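The extended warranty, again

Members keep forwarding us the same letter. It comes from an outfit called Bitora, it says your coverage is about to lapse, and it wants a decision by the end of July. One member in Partington got it twice in a week, for a computer she gave to her nephew long ago.

We called the number on the letter. The price for a home desktop plan was $163 a year, with a two-year minimum. When we asked what was covered, we got a long list. When we asked what wasn't, we were told to read the terms, and the terms are sent out after you pay. Make of that what you will.

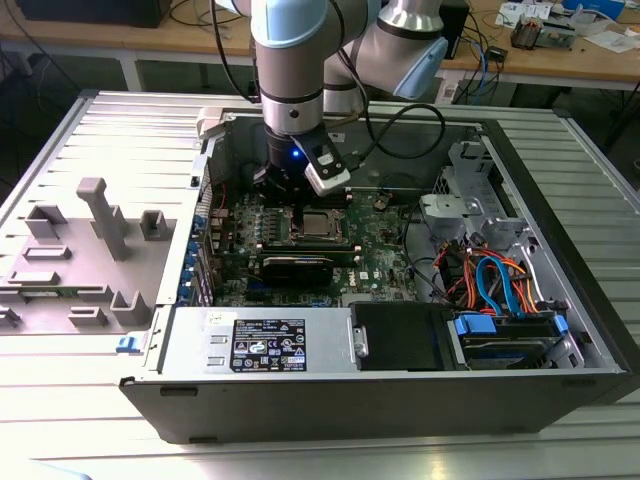
Hamish McPhee wrote in to say we are too hard on these plans. He had one from Kaken for his desktop, the power supply failed, and the claim went through without a fuss. He would buy it again.

Fair enough, and we're glad he got his money's worth. But one good claim doesn't tell us much about what everybody else paid in. Kaken's own flyer brags of 2796 "happy households" and never mentions how many of them made a claim, or how many were turned down. A happy household may simply be one that hasn't tried yet.

We also don't care for the word "lapse." Most of the members who got the Bitora letter never had a plan with Bitora. You can't lose coverage you never bought - though the letter is worded so that a tired person at the kitchen table might think so.

Peterer, the repair shop, sells a plan too, and at least they hand over the terms at the counter. We read them. Accidental damage is out, batteries are out, and "gradual decline" is out, whatever that turns out to mean when your machine gets slow.

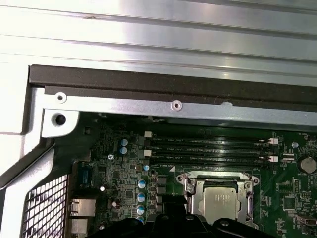
Do I have to answer the letter if I don't want the plan?

You can throw it away. If you have already paid, call your card company and ask about disputing the charge, and keep the letter until that is settled.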